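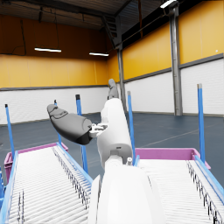

Dark gray shoe, roller conveyors.

I got my boots back on Tuesday and I have been grinning ever since! They went to Thevar, the little repair counter in Bruvstead, with heels worn down to a slant and a split along the left side, and they came home with new soles and fresh stitching. I had been ready to throw them out. I'd even picked the replacements.

It was Saranya who talked me out of it. She has had the same pair of walking shoes resoled so many times that I don't think much of the original is left except the uppers, and she swears they're more comfortable than anything new. My guess is those boots of mine have done close to 1,000 miles, most of it on the Grenden path, and the leather has finally softened in all the right places. Why would I start over with stiff ones?

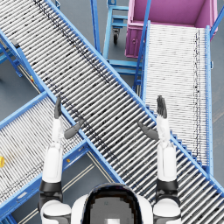
What I learned at the counter

Satish Reddy runs the shop and he is so generous with what he knows. I asked one question about glue and came away half an hour later with a whole education (and a tin of wax). A stitched sole can usually be replaced again and again. A glued one sometimes can, but it depends on what's underneath, so take the shoe in and let somebody bend it and look. Go early, too. Once you've walked through to the layer above, the job gets bigger and so does the bill.

He also told me to rotate 2 pairs and let each one rest a day. I'd heard that before and ignored it. Now I've dug my old brown lace-ups out of the closet, and they're next in line for new heels. 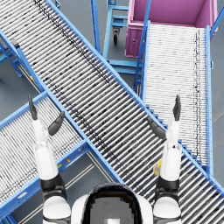

Conveyor with blue side rails, from overhead.

First proper outing was this morning, up the Grenden path as far as the gate, with Chibuzor and his dog. Mud all the way and my socks stayed dry! The new heels click a bit on pavement, and I love it. Saranya wants to do the full loop in April, so I'd better get some hills in before then. If you know a good repair place outside Bruvstead, leave it in the comments, I'm starting a list.

Contact | © Walking Home | Back to top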